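Wheelchair loan desk opens in Grodden
January, by the Leite News desk

People in Grodden who need a wheelchair for a short time can now borrow one without payment. The new loan desk is in the old ticket hall on Drotton Street and it opens every morning at 9.

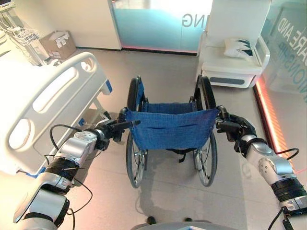 A manual wheelchair with push handles, in a room with a tiled floor.

The town bought 156 chairs for the desk. Before this, families had to travel to the hospital in Leite, and many of them waited 13 days for a chair. A person who came home after an operation often had to stay in bed during this time.
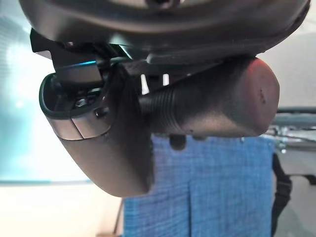
The loan is for two months and it can be made longer one time. To borrow, a person must show a proof of address and leave a phone number. A letter from the doctor is not necessary.

Repairs will be done by Kinutik, a bicycle workshop near the bus station. The workshop will check the brakes and the tires of each chair when it is returned.

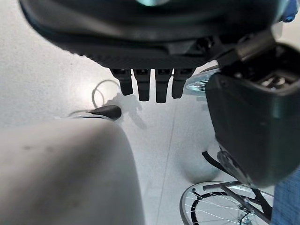 Can a relative pick up the chair?
A relative or a neighbor may come, if they bring a signed note from the person who will use it.

The town also plans to lend walking frames and shower seats, but the storage room must first be made larger.

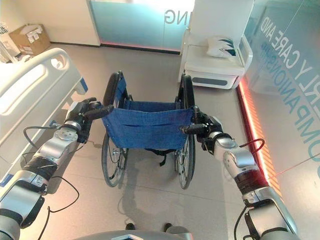 In the last year the town office received 234 requests for help with such equipment, most of them in the winter months. People who have an old wheelchair at home and do not use it may give it to the desk in the mornings.

Contact the news desk | Copyright Leite News | Back to top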